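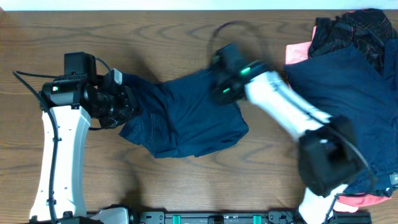 Fadwa Lahlou respondeu que o erro voltou: a etiqueta sai em branco sempre que a descrição do artigo leva cedilha ou til. "Calças" e "blusão" falham, "saia" e "camisa" imprimem sem problema. Pediu para reabrir o ticket.

Reaberto! E ainda bem, porque a pista dos acentos é excelente e muda por completo o caminho que eu estava a seguir. Andava às voltas com o rolo e com o sensor de papel, e afinal temos qualquer coisa do lado do texto.

Resumo para quem chega agora: loja de roupa em segunda mão, Drultano instalado no computador do armazém, impressora de etiquetas Wellow ligada por USB. O stock é registado no Drultano e as etiquetas saem em lotes de 20. Desde a atualização do programa, parte de cada lote vem em branco. O papel avança, o código de barras não aparece e o programa marca tudo como impresso.

O que já foi tentado antes da reabertura:
- trocar o rolo e calibrar o sensor: igual
- outro cabo USB: igual
- reinstalar o controlador da Wellow: melhorou durante uma tarde (a Fadwa confirma agora que nessa tarde só se etiquetaram saias e camisas, o que explica muita coisa!)
- imprimir a página de teste da própria impressora: sai perfeita

Teste 1. Pedi um lote de 4 etiquetas com a palavra "calcas", sem cedilha. Saíram todas. O mesmo lote com "calças": todas em branco. Adoro quando um problema se deixa reproduzir assim.

Teste 2. Exportar o mesmo lote para ficheiro em vez de o mandar para a impressora. A Fadwa enviou o ficheiro e a linha da descrição lá estava, com dois caracteres estranhos no lugar do ç. O Drultano passou a enviar o texto em UTF-8 e o modelo de etiqueta ainda declara a página de código antiga. A impressora recebe uma sequência que não espera e deita fora a etiqueta inteira.

Teste 3. Em Definições > Modelos > Etiqueta de artigo, mudar Codificação de "Latin-1" para "UTF-8" e guardar com outro nome. Atenção: se guardarem por cima do modelo de origem, a próxima atualização repõe o valor antigo.

Resposta da Fadwa: a codificação foi mudada, "calças" imprime, "blusão" também. Falta "pulôver", que sai mas com o circunflexo fora do sítio.

Esse é outro bicho, e bem mais simpático. O tipo de letra residente da impressora não desenha bem o ô em tamanho 6. Com tamanho 8 ou com o tipo de letra incluído no modelo fica bonito. Deixo em anexo uma versão com o tipo de letra incluído. Cada etiqueta pode demorar um pouco mais a sair, mas num lote normal mal se nota.

Nota interna: Dragica Živković confirmou o mesmo comportamento na bancada de testes e abriu pedido à equipa do Drultano para que a atualização converta também os modelos personalizados.

Fadwa, para as etiquetas que ficaram em branco: filtre por "Impresso", escolha o intervalo de datas, selecione os artigos com acento e use Reimprimir. Os códigos de barras mantêm-se e o stock não é duplicado.

Estado: a aguardar confirmação do cliente com o modelo novo. O ticket fecha automaticamente ao fim de 15 dias sem resposta.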